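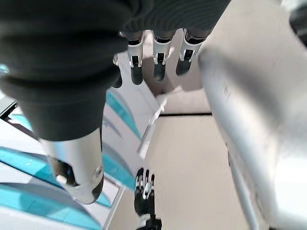 The Skalent capture kit records demonstrations on a full-size humanoid, for teams who train manipulation policies on their own premises. It consists of a head camera, one small camera for each wrist, the recording unit and the Allier review software. The wrist cameras are mounted close in, so the hand takes up a large part of every recording. At this range the dark back of the hand is slightly soft while the white finger segments and their black fingertips hang clear of it, with the metal thumb to one side. The fingertips are the part a policy needs to see, and the mount angle is set for them. The second hand can enter the same view, as it does low down at the bottom, and should not be masked out before training.

Recording

Each demonstration is stored as one episode. An episode holds the three camera streams, the joint positions of both arms and hands, the operator's commands and a free text note. All streams share one clock. The operator starts and ends an episode with a foot switch, leaving both hands free for the control gloves. A third press within 10 seconds of the end marks the episode as rejected. Rejected episodes are kept on disk but left out of the export unless requested.

The recording unit holds 40 hours of material at the default settings. Export to a network drive can run during recording. We advise a wired connection.

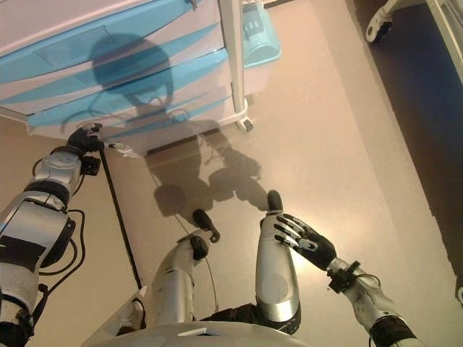 The head camera supplies the wider view and is the reference stream when episodes are labelled. It is supplied with a bracket for Bellberg and Rotich neck plates; drawings for other necks are available on request. Set the tilt so that both hands stay in view when working low down. With the arms reaching towards the foot of a striped cabinet, the correct setting takes in both hands, the legs and the top of the torso. Strong light from behind will also throw the robot's own shadow across the cabinet front and the floor. Shadows of this kind move with the arms, and a data set recorded under one lamp position will teach the policy to expect them. Change the lighting between sessions and enter the change in the note.

Labelling

Allier splits an episode into reach, contact, hold and release from the joint data. The split points are proposals and should be checked by a person. Labels can be edited on any stream and are carried over to the other two.

Supplied with the kit

Head camera with bracket
Wrist cameras, left and right
Recording unit and foot switch
Cable set, 14 pieces
Allier licence, one seat

Control gloves are ordered separately under part number 37.

Delivery and training

Kits ordered now are delivered in April. Installation includes one day of operator training on your site, given by Nafula Masanja or Fikri Wattimena. Spare wrist mounts are held in stock.

Reading time: 3 min
2 shares | 0 comments
Contact: Clive Tapley, Sales | © Skalent. All rights reserved. | Back to top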